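4.3 Setting Up the Finger Mask and Width Calibration

Last revised September 30, 2022 – L. Grimshaw

This section covers the finger mask and the width table in Sistora. Both are needed before Pendo can plan a grasp from the wrist view. If you have already loaded a profile made on the same hand, go to 4.4.

Before you start

You need a hand with its camera mounted and focused, a clear area of table under the fingers, and one light object that can stay in the background. The Murico driver must be running. Check the status line at the bottom of the Sistora window. It should read "stream ok" and the dropped count should not be rising.

Note: Do not run the mask tool while Pendo is connected. Both programs ask for the full-size stream, and the second one to start will get the reduced stream without a warning.

Recording the open view

1. In Sistora, choose Tools, then Finger Mask, then New.

2. Type a profile name. Names may contain letters, numbers and underscores. Spaces are accepted by the dialog but Jemal will not load the file later.

3. Open the fingers all the way. Wait until the width reading stops changing.

4. Check the live view. Both fingers should come up from the lower part of the view with bare table between them. A background object near the top edge is fine as long as it stays clear of the fingers. 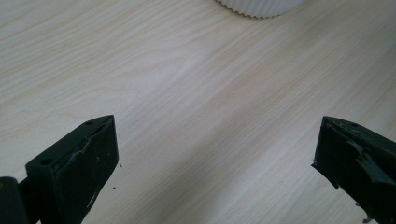
Figure 4-6. Fingers open over bare table, white fluted object at the top edge.

5. Press Capture. Sistora takes 10 images and averages them. Hold the hand still until the counter clears.

6. Move the hand a little so that the wood grain shifts behind the fingers, then press Capture again. Repeat until you have at least four sets. The tool separates finger from table by what stays put between sets, so a hand that has not moved gives a mask covering the whole view.

Caution: Keep your own hands out from between the fingers during capture. The driver may re-home the hand if the stream restarts.

Checking the outline

7. Press Build Mask. The outline is drawn in yellow over the last set.

8. Follow the outline along the inner face of each finger. It should stay on the edge of the pad. Where a pad is torn or a strip has lifted, the outline will be jagged at that place. Set Edge Margin to 5 so that the loose material falls inside the mask.

9. Look for small closed outlines on the table. Dark crumbs close to a finger can be picked up as part of it. Click the outline and press Delete, or clear the table and go back to step 5.

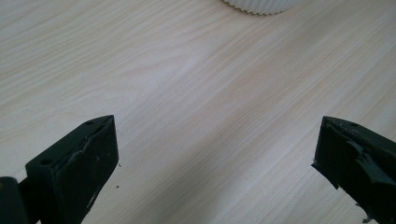 Figure 4-7. Ragged pad edges on both fingers and two dark specks beside the left one.

10. Press Accept. The mask is saved with the profile.

Note: The mask describes the pads as they were at capture. If you change a pad, or if more of it comes away, build a new mask. Editing the old one by hand was possible in earlier releases and has been removed.

Filling the width table

11. Open the Width tab and press Sweep. The fingers close in small steps and open again. Keep the space between them clear for the whole sweep.

12. When the sweep ends, compare the two curves. They should lie on top of each other. A gap between them usually means play in the finger mount – tighten the mount and run the sweep again.

13. Press Save Profile. Sistora writes the mask and the table to one file. The default folder is the one set in 2.1.

If something goes wrong

"Error 1026: no static region" – the sets in step 6 were too much alike, or the fingers moved during capture. Start again from step 3.

Background object included in the mask – it stayed in the same place in every set. Move the hand farther between captures, or slide the object out of view.

Mask flickers in Pendo but not in Sistora – Pendo is reading the reduced stream. Close both programs, restart the Murico driver and open Pendo first.

Report other problems to Asnakech Demissie with the profile file and the driver log attached. The sweep speed setting is due to move to the Width tab in the December release; until then it is under Preferences.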